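The Second Life of a Thin Bag

The standard grocery bag weighs less than a sheet of printer paper and carries a load many hundreds of times its own mass. It does this with a film of high-density polyethylene that is thin enough to read through. Most of the strength comes from how the film is made. Molten resin is pushed through a ring-shaped die and inflated into a tall bubble, which stretches the plastic in two directions at once while it cools. The bubble is flattened, sealed, cut and stacked.

Judite Peixoto ran blown-film lines at Zulonov for 27 years before moving to the company's test lab. Her interest is in what happens to the handles. "People think the bottom seal fails first," she says. "On a well-made bag the stress collects where the handle meets the body. If the curve there is cut too tight, you get a tear that runs straight down."

Her lab hangs loaded bags from a steel arm and bounces them until something gives. A bag that reaches the end of the cycle count is filled and tested again after storage. Film that has spent a summer on a sunny windowsill does poorly, as ultraviolet light breaks the polymer chains and leaves the surface brittle.

Reuse in the home is harder to measure. Sang-wook Ki, an engineer at the packaging consultancy Fetetley, asked 30 households to keep a log of every bag that came through the door, starting in May. The logs record wet umbrellas, shoes in suitcases, paint rollers kept soft overnight and a great many small trash cans. The median bag was used 3 times, counting the trip from the store. Bags with holes left the count early, usually by way of the dog.
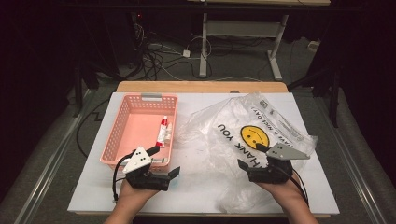

Printed thank-yous remain a familiar feature of the lightweight carryout bag.

The lettering is applied by flexography, a relief process that uses soft plates and fast-drying ink. Polyethylene does not accept ink readily, so the film first passes an electrical discharge that raises its surface energy. The treatment fades with time. Rolls left too long in a warehouse print badly, and the ink rubs off on the hand.

Recycling is where the thinness becomes a cost. Loose film wraps around the rotating shafts of sorting equipment, and crews have to stop the line to cut it away. Ki favors store drop-off bins, with the bags kept dry and receipts taken out first. Peixoto would start earlier, with a slightly heavier gauge and a wider curve at the handle. Zulonov has 2 such designs on the steel arm now.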